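Chapter 4
Can It Do the Dishes Yet?

I once promised a room full of first-year students that they would own a robot that could tidy a kitchen before they paid off their student loans. One of them still emails me every January to ask how it's going. My answer gets a little longer each year, and this chapter is more or less the long version.

The short version is "sort of, sometimes, in the right kitchen." If you've worked through the first three chapters you know how an arm finds a path from one spot to another and how a gripper closes on something without crushing it. You might think a kitchen is just a lot of that, done over and over. I thought so too! Then I spent a winter on a project called Judeo, where the whole job was sixteen small kitchen tasks – open this, turn that, put the cup over there – and I came out with a lot more respect for anybody who has ever made lunch.

We did nearly all of that work in simulation, in a kitchen we named Vitholm. Simulated kitchens are cheap, they reset in a blink, and you can break every plate in them. You'll be using Vitholm for the exercises in this chapter, so get used to the look of it.
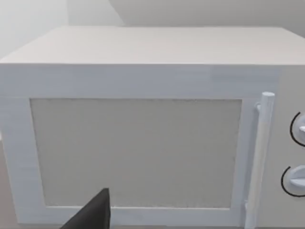
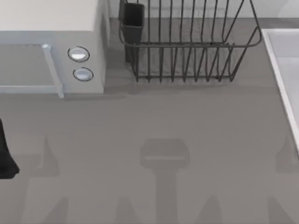
Let me start with doors, the thing I got most wrong. I had figured that a microwave would be the easy appliance, a box that stays put and opens one way. But think about what your own hand does there. You hook a couple of fingers behind the handle, you pull, and as the door swings your wrist turns with it and your feet shuffle back a bit (watch yourself next time, it's kind of funny). A robot bolted to one spot has no feet to shuffle. With a long upright bar like the one on the Vitholm microwave, it has to get a finger into the thin gap behind the bar, keep hold through the whole swing, and leave itself enough reach at the end to let go cleanly. Our first controller, Prornomer, managed the full swing on 8 tries out of 125. Most of the misses were small ones, the fingertip landing on the face of the door or sliding off the bar partway around. The two round knobs next to it went better, and I'll get to the reasons in Section 4.2.

Now for the shop floor, where people like to say the problem is solved. Some of it is. The Bermúdez plant I visited has four arms loading trays all day long, and they're terrific at it – same tray, same height, same light. Ask one of those arms to put a plate in a dish rack that somebody nudged over last night and you're back to the research problem. A kitchen gets nudged constantly.

So as you read, keep two questions handy for every chore we look at. How much does the world move between one try and the next? And what does it cost when the robot is off by the width of a finger? Write down your guesses for your own kitchen before you start Section 4.1, and hang on to them, you'll need them again for the project at the end of the chapter.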